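Naltwood folding club table — four stars

I bought two of these for our robotics club back in November, after Duyên Trương (she runs the Monday group) got tired of us building on the floor. They were 159 dollars each, which hurt a little, but the old ones sagged so badly that our line follower kept rolling off to one side!

First, the good stuff. They're flat. Really flat, and the legs lock with a proper clunk. This term the kids are doing a book-fetching task for the Wardale meet, where the robot has to find a paperback, pick it up and slot it into a file organizer, and we can run it over and over without anyone shimming a leg with cardboard. The listing says 100 pounds of load and I believe it — Mehwish Hashmi leaned her whole weight on ours while tightening a wheel hub and it didn't budge.

Now the gripes. The edge is thin and kind of sharp, and it took me 17 minutes to get the first set of legs to fold out. Also, the feet slide on a wood floor, so stick something rubbery under them.

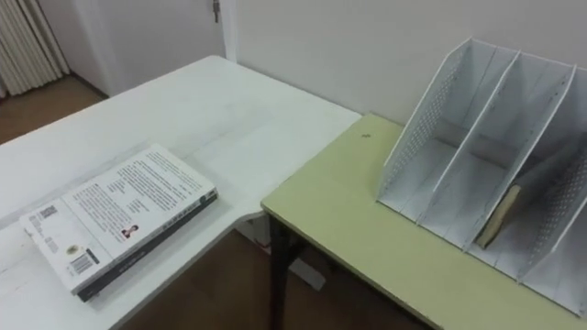

I'd still buy them over the Galau ones, which are nearly 70 dollars cheaper but bounce every time somebody types. If your team does anything with a camera on the robot, bounce is the worst. One star off for the feet, and for the instruction sheet, which had two step fours.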